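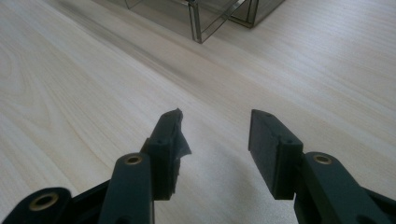
Music Notes: Trolorden to open the autumn season at Dalwood Hall

The Dalwood Music Trust is pleased to confirm that the four-piece rock group Trolorden will give the first concert of the autumn season in September. The performance will take place in the main hall and will begin at 8 pm, with doors open from 7 pm. The group will play its second album, Czarnecka, in full and in the order in which it was recorded, followed by a shorter selection of earlier songs.

Members who attended the spring series may remember Trolorden as the support act to Zonano, when a set of only five songs drew a large number of enquiries to the office. The Trust invited the group to return as headliner shortly afterwards.

About the album

Czarnecka was recorded over one winter in a former grain store, with all four musicians playing together in the same room. Very little was added later. The result is slower and heavier than the group's first record, with long instrumental passages built on organ and bass guitar, and with the vocals set further back than many listeners will expect. The closing piece, which fills most of the second side, changes key only once.

"We had played these songs for a year before we recorded them, and we wanted the record to keep the pace we had found on stage," writes the guitarist and singer, Eugeniusz Szulc, in the notes supplied with the album. "Some of them became longer. We decided to leave them long."

Lena Dudek plays organ and electric piano, Sławomir Kołodziej plays bass guitar, and Przemysław Laskowska joined on drums before the recording began. The organ heard on the album will be brought to Dalwood for the concert, and the stage will be extended at the left-hand side to make room for it. A small block of seats in the front row has therefore been withdrawn from sale.

The vinyl edition is limited to 454 copies. The group has set aside 110 of these for sale at the hall on the night. Copies cannot be reserved through the Trust, and payment at the record stall will be by card only.

Tickets and seating

The balcony has 200 seats, all of which are numbered. The ground floor will be standing, apart from the remaining front row, where priority is given to those who are unable to stand for the length of a concert. Please mention this when booking so that a place can be held.

Members may book from the first day of the month, one week ahead of general sale. Each membership number may be used for up to four tickets. Bookings can be made at the box office, by telephone or by post; postal applications should include a note of the preferred seating area and a second choice.

The concert will run for two hours including an interval. The volume will be higher than at most events in the Trust's programme, and ear protection will be available free of charge from the cloakroom, including smaller sizes for children. Those under fourteen must be accompanied by an adult.

Questions about access to the building should be addressed to Elżbieta Duda at the Trust office. Details of the remaining autumn concerts will appear in the next newsletter.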